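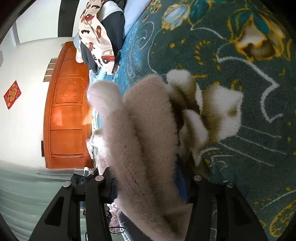 Guest bedroom check, Senwood Cottage
Back bedroom, first floor
Checked by Rukhsana Orakzai, 19 October 2023

Right, same form as last time, with my comments after each line because Riku says my ticks on their own tell him nothing. He's got a point! Anything marked ACTION is for him or me to sort before the November guests come.

Bed frame and headboard
Headboard fixed firmly to the wall: OK. I gave it a proper shove from both sides and it didn't budge.
Bolts on the side rails: OK now. One by the window was a bit slack so I nipped it up with the little key (it lives in the kitchen drawer, please put it back there).
Slats: ACTION. None missing, but one has a split starting at the wall end. It'll hold a sleeping adult, I just wouldn't trust it with bouncing children. Riku to replace.
Splinters or rough edges: OK. Ran my hand along the wood and only found an old dab of candle wax, which came off with a fingernail.

Mattress
Stains, damp, smell: OK.
Care label still attached: OK.
Turned since last check: NO. I can't do it by myself, it weighs a ton. ACTION, both of us, next changeover.

Blankets and throws
Big green flowery blanket: OK. I love this one, it's so plush and it hides a multitude of sins. No pulled threads, and the hem is sound all the way round. Make sure it doesn't trail on the floor when the bed is made up, as we had a guest catch her foot in it in the spring and go down on one knee. She was fine and very nice about it, but tuck it in on the door side please.
Pale pinkish-beige fluffy thing: OK with a grumble. It sheds a bit and the pile holds on to every speck going, so shake it outside and not over the bath. Keep it right away from the heater. I've said this before and I'll carry on saying it.
Spare blankets in the cupboard: OK, two from Durrani, still in their bags. I'd like the bags out of reach if there's a baby staying, so top shelf.

Heating and electrics
Portable heater (the Mudari): PASS, but read this. Flex fine, plug fine, tip-over switch cuts out as it should. My rule is 300 mm clear at the sides and a full 1568 mm between the front of it and the bed. Yes, I know that's an odd number! It's the distance from the bed to the strip of tape on the floorboards, and I measured it so we'd stop arguing. Heater goes on the tape.
Bedside lamp: ACTION. The switch is stiff and you end up dragging the lamp towards you to work it. New one ordered from the shop in Pratilville.
Extension lead: REMOVED. There shouldn't have been one under the rug in the first place. Nothing goes under the rug.

Smoke alarm
Tested with the button: OK, good and loud, and the dog didn't forgive me till teatime.
Dust around the vents: a little, hoovered off.

Window and door
Window opens fully and the restrictor works: OK.
Blind cord held in its cleat: NO, it was hanging loose again. I've put it back. It has to be wound up every time the room is cleaned, even if there are no children booked in.
Door closes by itself from halfway: OK, though it squeaks like mad. Drop of oil when somebody's passing.

Floor
Rug gripper underneath: ACTION, one corner has lost its stick and curls up. New tape needed, Riku has a roll in the van.

Next full check in November, after the slat and the lamp are done.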